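Ferngate Home Forums > Clutter & Storage > Old phones and their cases: on or off?

marigold_porch
Original post, November

Hello all. I've been working my way through the house one drawer at a time this fall, and I have reached the phone drawer. I had been putting it off, and I suspect some of you have one too and know why. Every phone this family has retired in the last ten years went into it, along with chargers that fit nothing, a couple of cases with no phone to go in them, and a pair of earbuds knotted up like old fishing line.

I'm keeping a few of the phones. One has 3,000 photos on it from when my girls were small, and yes, they're copied over to the computer, but I like having them on the thing that took them. Another is my spare in case mine ever goes in the lake again. The rest I'd like to pass along or sell if they're worth anything.

So my question is a small one. When you put a phone away for a long time, do you leave the case on or take it off? My sister says off, always. My husband says on, because what else is a case for. They went back and forth through an entire pot roast, and I said I'd ask you folks.

dellwood46
Reply

On! I'm with your husband. A phone in a drawer gets bumped every time somebody goes digging for a battery, and the raised edge on a decent case keeps the glass off whatever is underneath. I bought a Flurel case for my last phone, paid 46 dollars for it (my son thought I had lost my mind), and I'm not about to take it off just so the phone can rattle around naked with the scissors.

quiltsandcoffee
Reply

Off, and I feel pretty strongly about it, so forgive the length.

Grit gets inside a case. You don't see it going in, it's pocket lint and beach sand and whatever lives at the bottom of a purse, and it sits between the case and the back of the phone. I took the case off my mother's phone when she moved in with us and the back was scratched all along the edges in exactly the shape of the case. She had never dropped it once. If you leave the case on you're storing the dirt with the phone. Take it off, wipe down both pieces, and put each phone in a sock. A clean baby sock, if you still have any, is just the right size for the smaller ones.

dellwood46
Reply

With respect, quilts, the scratching happened while she was carrying it around. Nothing is going to rub in a drawer if nobody is moving it.

quiltsandcoffee
Reply

You just told us it gets bumped every time somebody wants a battery!

dellwood46
Reply

Well. All right, you have me there. But I'm still not using a sock.

Zohreh Mousavi
Reply

May I come in on the side of both? I worked the counter at Ghorbani Phone & Watch in Pleltmont for a good stretch of years, and people brought in their drawer phones all the time, usually in a bread bag.

My own preference is to take the case off, clean everything, let it all air for an afternoon, and put the case back on if it's a hard one or a matte one that still feels the way it did when it was new. The ones I would leave off are the soft rubbery kind that have gone tacky. You know the feel, a bit like the handle of an old flashlight. I had to peel a few of those off for customers and I didn't enjoy it, and neither did they.

And please, marigold, charge them halfway before they go in the drawer, and look at them a couple of times a year. If the back is bulging or the screen is lifting, don't charge it and don't press on it, take it to somebody who handles batteries. I care about that a good deal more than I care about cases.

marigold_porch
Reply

Zohreh, thank you, that's so kind and so clear. I went and checked and nothing is bulging, thank goodness. Next question, since you're here. Does it matter what I lay them out on while I sort? I had them face down on the kitchen counter, and my sister (she was still here, it was a long visit) nearly had a fit.

quiltsandcoffee
Reply

Your sister and I would get along.

brasskettle
Reply

I'll be the grump. I think this is an awful lot of fuss over things that have already had a whole life in somebody's back pocket. Put them in a shoebox. My shoebox has been on the closet shelf since we painted the hall and not one of them has complained. As for the counter, glass is hard and a counter is hard, and if there's a crumb of anything between them you get a scratch, so put them screen up and go have your lunch.

dellwood46
Reply

Screen up, agreed. See, we can agree on things.

Zohreh Mousavi
Reply

Screen up, yes, and brasskettle is right about the crumb. At the shop we used a folded towel, but a smooth table does perfectly well if you wipe it first. I rather like a shiny one for sorting, to tell you the truth, because you notice dust on it. The other thing I would say is to work under a lamp or near a window and tilt your head about a little. A dark screen shows you everything when it is switched off, and hardly anything when it is lit up with somebody's grandchildren.

I have a few pictures I can add of phones laid out on a gray marble-look top. All screen up, you'll be glad to hear.
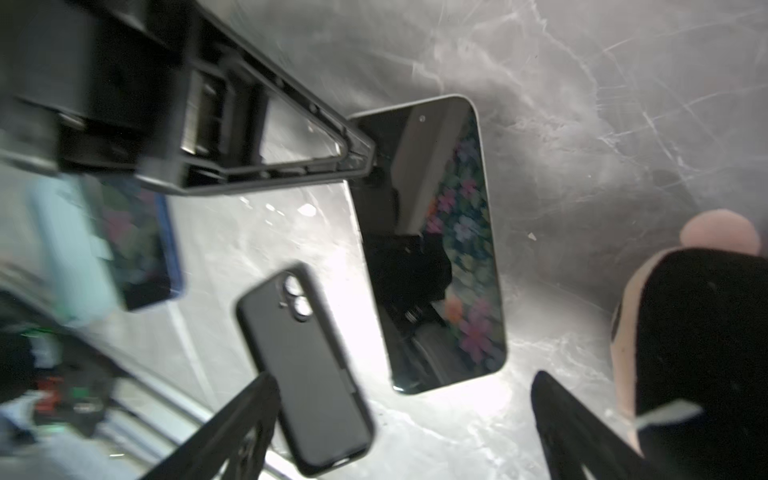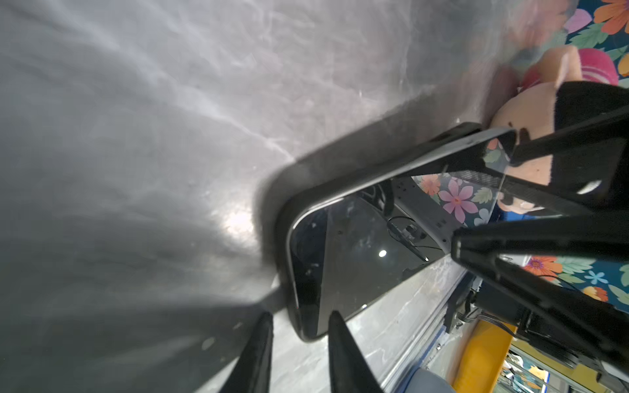
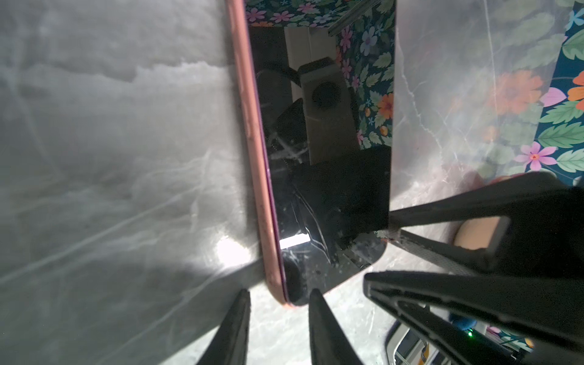
Selling is where the condition of the glass starts to matter, so I would sort for that before anything else, and keep a scrap of paper beside you to write down what you find while you still remember which phone is which. Start with the screen and leave the case for afterward, since a buyer can always get another case. The one in the pink case is a fair lesson in looking at both: the raised rim down the side has scuffs and worn lighter spots, and there are thin scratches across the glass as well, with more of it down in the lower half, plus smudges and specks of dust. Smudges and dust you can do something about with a barely damp cloth and then a dry one, and I would wipe before judging, for it's easy to write off a phone that only needed a clean. The scratches you should simply mention to whoever is buying. I always told customers to say it first and say it plainly, and they had far fewer arguments afterward.

marigold_porch
Reply

Oh, now I see what you mean about a switched-off screen! You can see all those flowers in the glass, it's like looking into a pond. And I do like that pink. Mine are every one of them black, which is why I can never tell whose is whose.

quiltsandcoffee
Reply

I notice the first picture has a black case sitting by itself next to a phone. Case off. I rest my case -- sorry, I couldn't help it.

dellwood46
Reply

And the other phone over on the left there has a light blue one on. So put me down for a draw.

brasskettle
Reply

Two pages of replies on this by supper, mark my words.

Does anybody know if the old chargers are worth keeping? I have three that I'm fairly sure belong to a camera we gave away.

Zohreh Mousavi
Reply

Brasskettle, if you can't match a charger to something you own, let it go to the electronics recycling. The cable may be worth keeping if the ends look sound and aren't fraying near the plug. I keep two spares of each kind and tie them with a bit of garden twine. More than that and they breed.

marigold_porch
Reply

Reporting back, because I always like it when people do. I did the whole drawer after supper tonight with the good lamp pulled over. Cases off, everything wiped, cases back on except for one rubbery one that left a mark on my thumb (ugh, Zohreh, you were right about the flashlight handle). The photo phone still turns on. I got to looking through it and lost an hour and a half, and my youngest came and sat with me for part of it and wanted to know why she was wearing a colander.

The ones to sell are in a box by the door with their little scraps of paper. I did use socks for the keepers, quilts, though they're my husband's, so please don't mention it if you ever meet him. Chargers are next, and then I'm told there is a second drawer in the garage.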